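How Does a Computer Find Your Spelling Mistakes?

Written by Gadisa Derese for young readers

You are writing a story on the computer, and suddenly a red wavy line comes under one of your words. The computer wants to tell you something. But how does it know? It did not go to school, and it cannot read the way you read.

Inside the writing program there is a long list of words. We call it the word list. When you finish a word and press the space bar, the program takes your word and looks for it in the list. If the word is there, nothing happens. If the word is missing, you get the red line.

Let us try it. Buppha is writing about her pet, and she types "rabit". The program cannot find "rabit", so it starts to play a game. It changes one letter, or adds one, or takes one away, and after each change it looks in the list again. When it adds a second "b", it finds "rabbit". Now it can show this word to Buppha, and she can click on it.

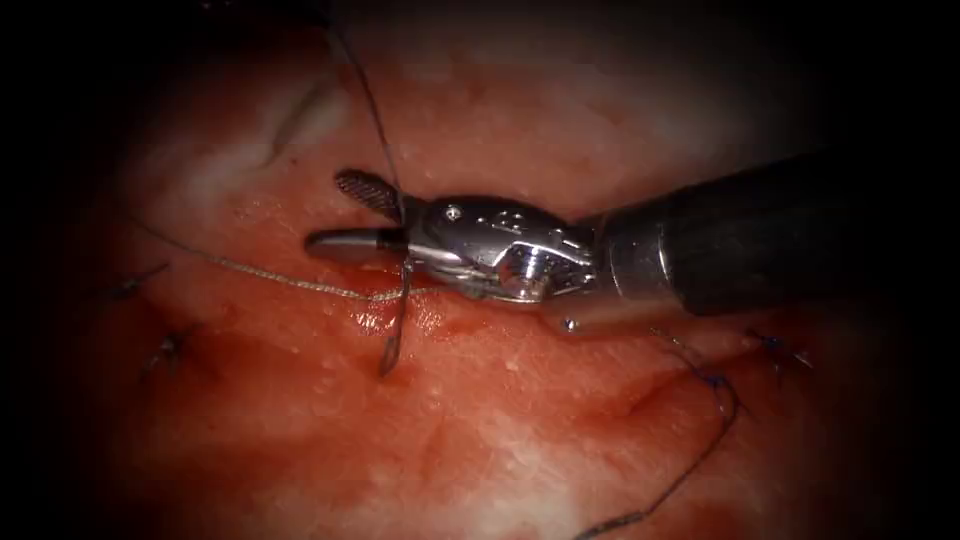 A robotic surgical instrument with its two jaws open.

Sometimes the program finds more than one good word. If you type "hous", it can offer you "house" and also "hours". Which one should come first? Many programs put first the word that people use more often. You must still choose, for only you know what you wanted to say.

The red line can also be wrong. Maybe you live in a town with the name Havham, or your friend has the family name Negussie. These names are perhaps not in the list, and then the program thinks they are mistakes. You can click on "Add to dictionary", and after this the program will leave the name in peace.

And some mistakes have no red line at all! Look at this sentence: "I eight an apple." Every word in it is in the list, but the sentence is not right. Some newer programs look at the words before and after, and they can find such mistakes more often.

Try it yourself: write 23 words about your favorite game, with 2 mistakes in them. Does the computer find both?

New words in this text
Word list: all the words that the program knows.
Space bar: the long key at the bottom of the keyboard.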